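Altement releases second version of its recording and alignment software

Altement has made the second version of its recording and alignment software available to partner laboratories, following a trial period that ended in April. The package, known as Cikau, handles the stage between collecting a demonstration with hand-held grippers and training a control policy on it. It brings together camera timing, the tracking of each gripper's position and the checks that decide whether a recording is fit for use.

The new version was prepared by the company's software group in Prodedley, with testing shared between that office and the Hayes site.

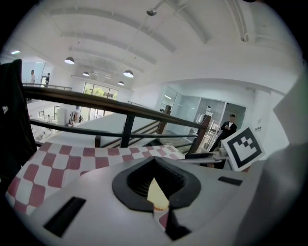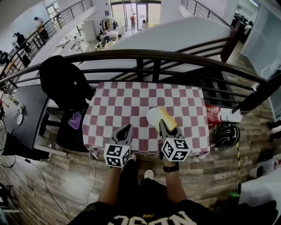 Hand-held gripper work at a table with a red-and-white checked covering, beside the railing of an upper floor.

The main change concerns how the position of a gripper is worked out. The first version relied on a single estimate taken from each gripper's own camera, and the result could drift when the view was filled by a plain surface or by the user's own sleeve. Cikau now combines that estimate with the position of square printed markers wherever these are in view of a second camera. Where the two sources disagree by more than a set amount, the software marks the passage and leaves the decision to the person reviewing it.

Making the second source count for more was a mistake in earlier designs, according to Hayes, where the testing group had asked for the weighting to be left open to the user. Markers seen at a steep angle had been trusted too readily, the group said, and a short dropout was easier to repair than a confident wrong answer. The released version follows this advice, and the weighting can be changed for each project in a plain settings file.

Timing has also been revised. Recordings from separate devices are now brought onto a shared clock at the moment they are loaded, and the correction is stored next to the original times so that it can be undone. Laboratories which have already aligned their material by hand may keep their own values - the software will read them and will not write over them.

A further addition is the review screen. Passages that have been marked are listed in order of length, and each may be kept, trimmed or set aside with a single key. In the trial, 1537 recordings were passed through the screen. The company reports that the average time needed to review one recording fell to around 28 seconds, although long two-handed tasks continue to take more. These include wiping, folding and the handling of plates and other tableware.

The trial involved 6 laboratories, all of which used the software on their own tasks and their own computers. Two difficulties were reported more often than any others. The first was the loading of very long sessions, which could exhaust the memory of an ordinary desktop machine; sessions are now read in sections. The second was the handling of left and right grippers when a user put both down and picked them up the other way round. Cikau now checks the identity of each gripper throughout a session and no longer assumes that it stays in the same hand.

Support for planning tools remains limited. The software can export a cleaned path for each gripper, together with its opening width, in a form that common motion planners will accept. It does not test whether a given robot arm could follow the path. A reach check had been intended for this version and has been moved to the next, as the results differed too widely between arms to be of practical use.

Existing users are advised to finish any review already under way before installing the new version. Projects made with the first version will open without conversion, but a project saved in the second version cannot be opened in the first. The older version will continue to receive corrections to serious faults until the next release, and no new features will be added to it.

Installation notes, a list of known faults and a small set of sample recordings are supplied with the package. Partner laboratories may obtain it through their usual account. Others wishing to use the software for teaching or research should apply in writing to the Prodedley office, stating the number of machines on which it is to be installed and the type of gripper in use.

An online question session for new users will be held on Wednesday at 2 pm. Questions on the export of paths should be sent to the office beforehand.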